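Write Your Own Vows, or Don't

22 January 2018

Couples who book a civil ceremony are now told, almost as a matter of course, that they should write their own vows. The venue brochure says it, the magazines say it, and the first planning form I used to send out said it too. I took that line off my form last April. I think a good many people would have a better wedding with words that somebody else wrote.

I have been conducting ceremonies for nine years, mostly at Dondirico House and at the smaller barn venue at Devesari, and I have heard a great many home-made vows. Some were very good. A groom who had hardly spoken at our meetings once stood up and said four plain sentences about his wife's first winter in his flat, when the boiler went, and I still think of it. Most are less good than that, and the couple usually know it while they are saying them.

The trouble starts well before the day. Writing something to be read aloud is a skill, and most people have had no call to practise it since school. They put it off. Then, in the last week, when they are also dealing with the seating plan and an uncle who has changed his mind about coming, they sit down with a blank page and try to sum up a whole relationship. What comes out tends to be borrowed from the internet in any case. I have heard the promise to always laugh at your jokes, even the bad ones, more times than I would like.
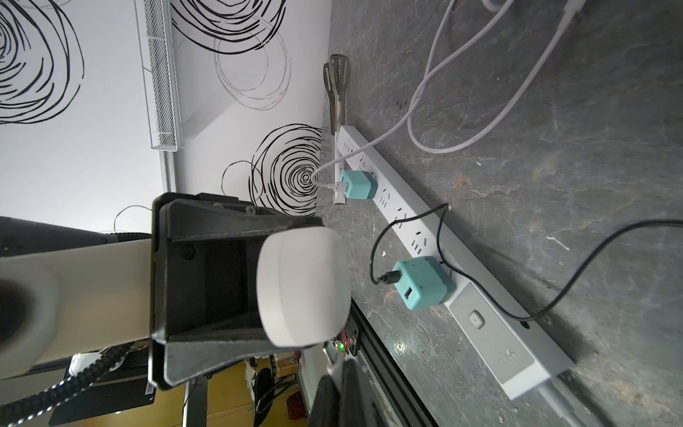
There is also the matter of balance. One partner enjoys this kind of thing and writes two pages. The other finds it painful and writes a paragraph. They keep the texts secret from each other, as they have been advised to, and so the first time either of them notices the difference is in front of all their guests. I have watched a bride fold her paper smaller and smaller while she listened, and then read hers so quickly that the back rows missed it. Her vows were fine. They were only short. She apologised to him for them at the drinks afterwards, and I don't think anyone should have to apologise for their wedding vows.

I now ask couples who are set on writing their own to send both versions to me, separately, at least a week ahead. I don't correct them. I tell each person whether theirs is much longer or shorter than the other one, and whether one is full of jokes and the other is not. That takes care of most of it.

But the bigger question is what vows are for. A vow is a promise, and a promise doesn't need to be original. People have been content for a very long time to say the same words their parents said, and the words were no weaker for it. When a couple use a set form, the guests who are married hear the thing they once said themselves. You can see them look at each other. A personal speech about how you met on the Brinora ferry is pleasant to listen to, and it belongs at the dinner, where people have a drink in their hand and can laugh properly.

The argument on the other side is that a civil ceremony with no religious text has to get its meaning from somewhere, and if the couple don't supply it then it turns into paperwork. I take that seriously. I have sat through flat ceremonies, and early on I conducted a few. In my experience, though, the flatness came from the celebrant reading too fast and looking at the folder. A set vow said slowly, one short line at a time, by two people who are facing each other, is not flat at all. It also leaves them free to look up, which is difficult when you are holding a sheet of paper and your hands are shaking.

I keep three set vows, all short, and I print them on a card. Couples can change a word here and there. One pair I married in the garden of the Siddiqui Rooms took out "cherish" because it made them both giggle, and put in "look after". It was a good change and I have kept it on the card as an option.

None of this will suit everyone. If you write well, or if you have something you badly want to say in public, then say it, and read it aloud in the kitchen a few times first. If you have been staring at a blank page for a fortnight and feeling that you must love your partner less than other people love theirs, please put the pen down and ask your celebrant for the card.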